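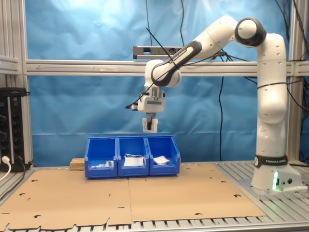
Three blue bins in one row, cardboard down in front.

Sunday, started late, lights on the whole time.

Goal today: settle the bins before the rest of the Stanska order gets unpacked. Had them spread along the bench all week, every one drifting a different way. Now pushed together, sides touching, open fronts facing the cardboard. Much better. Wood block up against the left one. Leave it there please.

Contents as of now:
left - the little white and pale green bits, low at the front
middle - white card standing up, cord over the top
right - folded paper, the small one

Paper in the right bin is leaning, don't care for now. Card in the middle stays upright, you can read it at a glance that way. Tried it flat on Friday's layout and kept losing it under the cord.

Cardboard: two sheets side by side, flat on the slats. Small stuff was going down the gaps between slats, lost 7 pieces before I put it down. Got 4 back with the magnet tray, rest are somewhere under the bench. Sheets are cut from the Brurkier cartons, and there are more behind the door if these get ratty. Tape the seam? Ask Nazareno, he had opinions about tape last time (residue).

Backdrop tarp still wrinkled. Glare near the top middle is bad, my eyes are tired from it. Want to pull the bottom corners tighter and maybe move the lamp. Steaming it = no, tried on the old one and it went shiny.

Bin lips: sloped front is good for grabbing the small bits, bad for anything that rolls. Keep round parts out of these, they go in the deep tub from Pacheco.

Stock count, for the sheet: 255 small bits in the bag on the shelf, not counting whats in the left bin. 22 blank cards. Cord - one spool, opened.

To do
- labels for bin lips, big letters, Nazareno Rizzi has the printer
- second wood block for the right side, same hight if there is one
- sweep under bench, 3 pieces still missing
- write back to Ulturley re: more blue bins, same size ONLY
- lamp

Stopped 6:40. Left bins as they are, will do labels first thing.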